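The Caddy

Jui-lin Yen moved into the apartment on Flisanine Street in March with two suitcases and a box of kitchen things from her mother. The box had been taped so many times that it took her 20 minutes to get it open.

Inside was the utensil caddy. She had not asked for it. It had stood on the table at home all through her childhood, next to the soy sauce, and she had assumed it would stay there.

She called her mother.

"You sent the caddy."

"You need somewhere to put your chopsticks."

"What are you using?"

"A jar," her mother said. "A jar is fine for one person."

Jui-lin didn't know what to say to that, so she asked about the bus to Nisine and whether it was still running late. It was. They talked about the bus for a while.

Afterward she wiped the table and put the caddy in the middle. The chopsticks went on the left, the way they always had. She put one spoon in with them and one on the other side. The rest went wherever it fit. She left the tape on the table, in case there was something else to mend or close up, and filled the kettle.
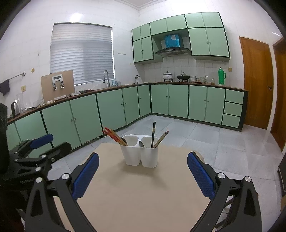 Thursday

Her mother came on the bus with a bag of oranges and a pair of slippers. She walked around the kitchen and opened two of the green cabinets. She ran a finger along the blinds and looked at it.

"The rent is high?"

"It's 300 more than the last place."

"For green cabinets."

"I like the green."

Her mother sat down and pulled the caddy toward her. She took out the spoon that was leaning with the chopsticks, moved it to the other cup, looked at it, and put it back.

"Your father did that," she said. "One spoon on the wrong side. I told him for years."

"I know. I do it too."

Her mother nodded. She peeled an orange and gave Jui-lin the bigger half. The bus back was at 5, and they had most of the afternoon, so Jui-lin got up and put the water on again.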